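Last updated: June

Posted in: List Archive > House & Garden > Doors, Windows, Drafts

From: Catalina Urrutia
To: Trondmont Old House list
Re: Re: sticking doors and the great strip-it-all debate

Vilho Hirvonen wrote:

> I have now lived at the Gethin Street house for 41 years and have
> never once had a door that closed in summer. My brother-in-law says
> plane the edge and be done with it. My neighbor says take all the
> paint off down to bare wood and start over. The man at the hardware
> store says buy a new door, but then he would. Before I ruin
> anything, what does the list think? It is the back door, with the
> glass in it, and it rubs at the top on the latch side. In January it
> is fine and you can feel the wind come past it.
>
> Vilho

Vilho, put the plane down and step away from your brother-in-law.

A door that rubs in June and whistles in January is a door doing what wood does. If you plane it to fit this month, you will have a lovely gap by Christmas, and you will be back here asking about weatherstripping. I know this because I did it to my own pantry door, and I can now check what's on the shelves without opening it.

Look at the hinges first. Top rub on the latch side is a sagging top hinge until proven otherwise. Open the door halfway, take hold of the knob, and lift. If it moves at all, the screws in the top hinge have given up. Take one out. If it comes out with your fingers, congratulations, you have found your problem, and it costs less than lunch. Swap one screw per hinge leaf for a long one that reaches the framing behind the jamb. Drive it slowly and keep checking the gap along the top, as it is quite possible to pull the whole business too far the other way. Ask me about the pantry.

Then look at the strike side. Close the door on a strip of paper and work your way down, tugging as you go. Where it grabs, make a pencil mark. People always swear the door sticks "all over" and then the paper grabs in one spot the length of a thumb. Sand that spot. Sand, I said. Then seal it, and while you are up there, seal the top edge of the door too. I would bet money nobody has put paint or varnish on that top edge since the house was built, and it has been drinking the weather ever since.

As for stripping to bare wood: Elsa Ruotsalainen did that to 6 doors in her place and she will tell you the results are beautiful, and she will also tell you she no longer has weekends. If the old finish is sound, wash it, scuff it, and go over it. If you have paint of a certain age on there, get it tested for lead before you so much as look at it with sandpaper. That goes for my thumb-length spot as well.

The glass is a separate headache. Press gently on each pane with a fingertip. If one ticks, the putty is going. Do those and leave the rest alone — I have seen a man break three good panes fixing one loose one, and I was married to him at the time.

Last thing, on color, which you did not ask about, but Kaisu has been after me to weigh in on hardware. I have lost the argument for plain brass everywhere. I am told that dark brown with something loud next to the glass is what people want now. I remain a brass person and will be buried as one.
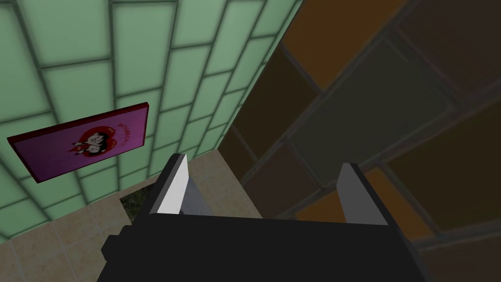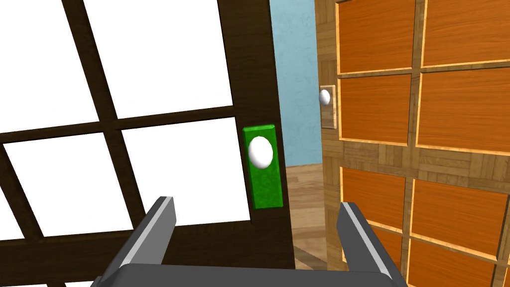 Second one: dark brown door, bright green backplate.

Write back when you have tried the hinge screw. If it doesn't work I will deny having sent this.

Catalina

Comments

Kaisu Vuorinen: I like the green and I'm not sorry. Also, candle wax on the rubbing spot will get Vilho through to September while he thinks it over.

Zuweira Yakubu: Seconding the long screw. Drill a pilot hole first or you'll split the jamb. Mine has a split in it that I tell visitors is original.

Vilho Hirvonen: The screw came out with my fingers. My brother-in-law has been informed.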